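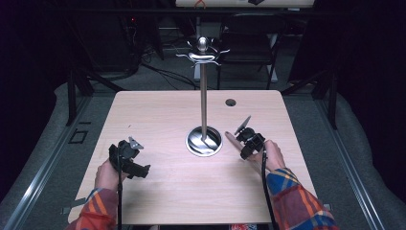
6 min read

June, by Ardalan Mohammadi

Woke at 4 with the conviction that I had left the hose on. I had not left the hose on. I stood on the patio in my socks and looked at the hose, and it looked back, and then I was awake, so I made tea and began the day about three hours before it wanted me.

This is the second week of giving up coffee. The doctor suggested it in the tone people use when they suggest you might like to ring your mother. My blood pressure was, she said, "a bit keen". I said I only had a couple a day. She asked how big. I made a shape with my hands and she wrote something down for quite a long time.

So, tea. I have nothing against tea. I was brought up on it, properly brewed and drunk from a glass, with a sugar lump held in the teeth, and my grandmother would have been ashamed to see me fishing a bag out with a fork. But I have discovered that I never drank coffee for the coffee. I drank it for the getting up and going to make it. Tea gives me the same walk to the kettle and then lets me down on arrival.

The mug situation is worse. There was a cupboard of them, most of which came free with something or were given by people who didn't know me well. Last weekend, having no headache for the first time in days and feeling dangerously able, I took the lot out and lined them up. Eighteen would have been a reasonable number. It was more than that. One said Cluvus, a firm I temped for long ago and left on bad terms, and I seem to have been drinking out of their goodwill ever since. One said World's Best Aunt. I have gone through the family with some care and can't account for it.

I kept 12 and put the rest in a box for the charity shop, then took four back out of the box, then put one of those back in. The mug tree stands bare, all hooks and no fruit. I like it better like that. With the mugs on, it always had the air of a small committee.

The charity shop didn't want them. The woman was kind about it. She said they had a shelf of mugs, and she turned slightly so that I could see the shelf, and I understood. I bought a jug while I was there so as not to seem bitter. I now have a jug.

Went to the allotment after breakfast. Everything is up except the things I planted. Kratochvíl on the next plot has beans to the top of his canes and was standing among them with his hands behind his back like a man opening a fête. He asked how my beans were. I said they were taking their time. He said his had been slow this year too, and we both looked at them. He is growing a squash he calls Roltia, from seed his sister sends, and he says it will be the size of a footstool by the end of summer. I said mine was an unnamed variety. It was a dock.

Dug for an hour. Found a spoon, a quite good spoon, and a lot of bindweed root, which I am told can regrow from a piece as long as a fingernail. I left a fair few pieces longer than that. It was hot and my back had begun to make remarks.

He gave me a lettuce over the fence. I can't decide if this was friendship or comment.

Home, washed the spoon, ate the lettuce. There was a slug in the lettuce and I'll admit that cheered me up.

The afternoon went on the Fliveo business. Fliveo is the app the surgery wants me to use, where you put in your blood pressure morning and evening and it draws you a line. I put mine in and it congratulated me. I hadn't had a good reading, it just congratulates you for turning up, like a swimming teacher. Then it asked for my step goal and I typed 900, thinking this was a sensible place to begin, and it asked if I was sure. It then wanted to know how I felt, and offered five faces. I picked the middle one. It has the expression of someone waiting for a bus that he suspects has been withdrawn.

By teatime I had done my 900 steps several times over without meaning to, mainly between the desk and the kettle, and the phone went off in my pocket with a little fanfare while I was on the landing. I nearly went down the stairs. I would like to know what that did to the line.

Rang my mother, since the doctor had more or less put it in my head. She asked if I was eating. I told her about the lettuce. She said lettuce was not eating. She said that my father gave up coffee once, before I was born, and that it lasted until he had to speak to his brother on the telephone. I had never heard this. I asked how long he had managed it and she said she would put it at around four days, and that they had been long ones. So I'm ahead of him, which I didn't say, and which pleased me more than it should at my age.

She also asked what had become of the mug she gave me with the bluebirds on. I said it was in the kitchen. It was in the box in the hall. I carried it through to the kitchen while she talked, so it was nearly true by the time she had moved on to her neighbour's roof.

Tried the jug at supper. It pours mostly down its own front. I see now why it was in the shop, and I suppose the previous owner stood at that same counter feeling generous.

Evening reading: a bit lower than the morning. Fliveo gave me a leaf. I have no idea what the leaf is for or what one does with it when one has enough. There was a button marked "share your leaf" and I looked at it for some time, thinking of Kratochvíl.

Still light at half past nine. The swifts are back over the end houses and making a great deal of noise about it. Checked the hose before I locked up. Off. Need to ring about the gutter tomorrow, and get string, and find out who in this family is an aunt.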